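The handle that wasn't there

6 min read

The first thing Bronwyn Mudgway noticed was the noise the arm didn't make. When the Catbridge trial kitchen shut down properly, its brakes came on with a clunk you could hear from the hallway. On the afternoon in January when it picked up a full teapot and tipped it across the bench, there was no clunk. The arm kept going, finished its pour into nothing, and went back to its rest position as if the job had been done.

No one was hurt. Mudgway, an occupational therapist, was standing on the far side of the bench, outside the painted line. The water had been off the boil for a while. But the trial was meant to lead to an arm that would make hot drinks for people with limited use of their hands, and those people would be sitting a good deal closer than she was.

Catbridge stopped the trial that evening and gave the job of finding the fault to Theresia Sutter, a controls engineer who had worked on packing lines before she moved to service robots. She had the logs within an hour. They were no help. According to the arm, it had closed on the handle, lifted, poured and returned, all within limits.

"Every line was green," Sutter says. "If you only read the log you'd have thought it was a good run."

She turned to the training side. The software that decides where the gripper should close, a package called Veter, had learned most of what it knew in simulation. Catbridge had built 232 virtual benchtops, each with its own mix of crockery, bottles and small appliances, and let the system practise on them before it ever touched a real cup. Sutter and a colleague, Fletcher Ellery, went through all of them by hand, looking at how the handles had been put together.

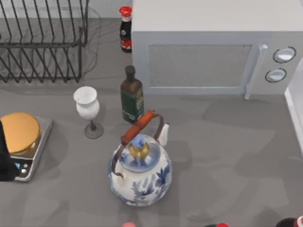
What they were after was a mismatch between what the simulated camera saw and what the simulated gripper could touch. A rendered object usually has two shapes. One is the surface that gets drawn, with its colour and pattern. The other is a simpler shape, hidden from view, that the physics engine uses to work out contact. If the two don't agree, the gripper can close on air and be told it has hold of something.

That was the case with the teapots. The gap under an arched handle is awkward to model, and whoever prepared the objects had let an automatic tool wrap each pot and handle in a single solid hull. In simulation the arm could close its fingers well below the handle, in the open space, and be rewarded for a firm grasp. It did this over and over and got very good at it.

On a real bench the fingers slid through the gap and came to rest against the lid, with the handle lying across the back of one finger. That was enough to lift the pot. It wasn't enough to hold it level.

The second fault was more ordinary. The gripper had a force sensor that should have reported a poor hold, but its threshold had been lowered months earlier so the arm could handle paper cups. The change was never reversed. With the threshold that low, the weight of the handle on one finger counted as a grasp. Either fault alone would probably have ended in a stop and a dry bench.

Ellery wrote the new contact shapes himself, splitting each handle into short segments with a proper opening underneath. It took him most of a fortnight. The retrained system was then run through 688 lifts using pots filled with cold water and a little dye, so spills would show up on the bench. It dropped or tilted 26. In all but two of those the arm stopped itself before any water came out.

Paora Hoani, who reviews assistive equipment for Hinds, the care provider backing the trial, wasn't satisfied with that. He asked for the threshold to be locked so it couldn't be changed without a second person signing it off, and for a separate tilt sensor with its own line to the brakes. Catbridge agreed to both. He also asked that nothing above 50 degrees be used until the sensor had been tested with the arm at full reach, and that work is still going on.

Manaia Henare had been due to be the first person to use the arm at home, in a unit at Asby. She has had the delay explained to her and has seen the video of the spill.

"I was more annoyed about the wait than the water," she says. "Then I looked at where my lap would have been."

Sutter now starts each week by opening a few of the simulated benches with the hidden shapes switched on, so the contact hulls show up over the objects. She has found three more that need fixing. One is a jug, and she has pulled it from the training set until Ellery can get to it.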